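Ticket 3526: Trurgate recipe planner drops the last step when a meal is saved
Status: Resolved
Opened by: Sherif El Idrissi
Component: Urken sync

2nd December, first entry

Hi all! First off, I love this planner. My whole household runs on it and I've moved every recipe I own into it. But I've hit something odd. When I save a recipe with more than 15 steps, the last step vanishes the next time I open it. My lentil soup now ends at "stir in the lemon" and never gets served.

What I've tried so far:
Logged out and back in. No change.
Cleared the cache on the tablet. No change.
Typed the missing step again and saved. It shows up fine until I reload, then it's gone.
Made a new recipe with short steps (just "one", "two" and so on). Same thing!

The recipe cards do it too. My "Kitchen basics" card lost its last line: 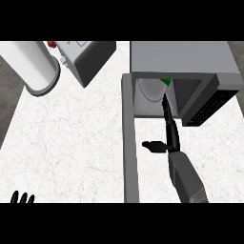

Kitchen basics card, counter with white container

Reply from Shawky support desk

Thanks Sherif, great write-up, and the one-two-three recipe is a lovely test. Could you tell us which version is listed under Settings, and whether the step is also missing in the web view? Please don't delete the test recipe yet.

Sherif El Idrissi

Version is build 2046. And good thinking on the web view, I hadn't looked there. The step is present on the web! All of them are. So it only goes missing on the tablet. I then edited the title on the web, saved, went back to the tablet, and the step came back for one load before dropping off again.

Reply from Shawky support desk

That narrows it down a lot. Your steps are safe on the server and the tablet is cutting the list short when it reads its local copy. Two things to try:

1. Settings, Sync, turn off "Use compact lists".
2. Pull down on the recipe list to force a full refresh.

Sherif El Idrissi

Did both, in that order. The soup is whole again! I went a bit wild after that and built a monster recipe with 30 steps to see if it would hold. It did, through three reloads and a restart. The "Reheating leftovers" card came back complete as well.

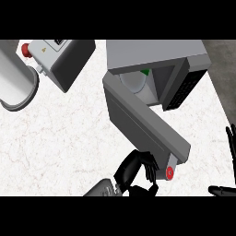
One small leftover: with compact lists off, the step numbers sit slightly lower than the text on the tablet. I can live with that very happily, but I figured you'd want it in the log.

Reply from Shawky support desk

We do, thank you. The numbering has its own ticket now. The missing step came in with the Tovex list reader we switched to in September, and the fix is going into the next build. You can turn compact lists back on once you've updated.

Sherif El Idrissi

Updated this morning, compact lists back on, all steps present. Thanks so much, you can close this one!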